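Washing and Storing Bed Linen
Updated Tuesday, January 23, 2018

Sort before loading. Cotton sheets and pillowcases go together; towels are washed separately, as their lint sticks to smooth fabric and their weight throws the drum off balance. Close all zippers and buttons on duvet covers and turn the covers inside out.

Wash everyday cotton at 40 °C. Fill the drum loosely, leaving a hand's width of space at the top. A packed drum rinses badly, and detergent left in the weave is the usual cause of stiff sheets. If sheets already feel stiff, run them once with no detergent and 200 ml of white vinegar in the softener compartment. Do not combine vinegar with bleach in any cycle.

Stains come first. Treat blood with cold water only — warm water sets it. For body oil on pillowcases, rub in a little dish soap, leave it for 5 minutes and rinse before the main wash.

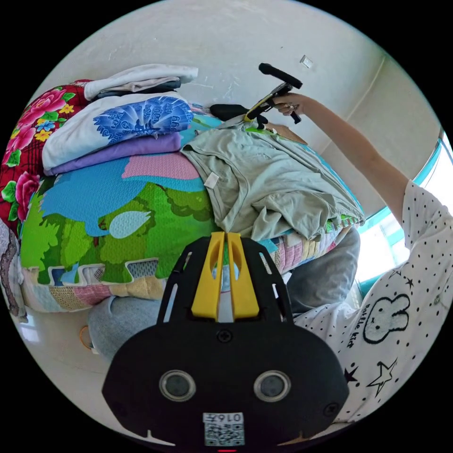
At the bed in a short-sleeved white top.

Shake each sheet hard once when it leaves the washer, then dry it on a line or on low heat. Take it out while the hems are still slightly damp. The hems are the thickest part and finish drying on the shelf side of the room in an hour or two. Fold only when the whole sheet is dry to the touch.

Fitted sheets: tuck one corner pocket into the next until all of them are nested, lay the sheet flat, and fold the elastic edge inward. Fold in thirds lengthwise, then to the width of the shelf. Store the set inside one of its own pillowcases.

Change sheets every 14 days at the longest, weekly in hot weather. Leave the mattress uncovered for an hour at each change. Rotate it head to foot in February and again in late summer, unless the label says otherwise.

Wool blankets need airing more than washing. Hang them outdoors in shade on a dry day and brush them in one direction with a soft clothes brush.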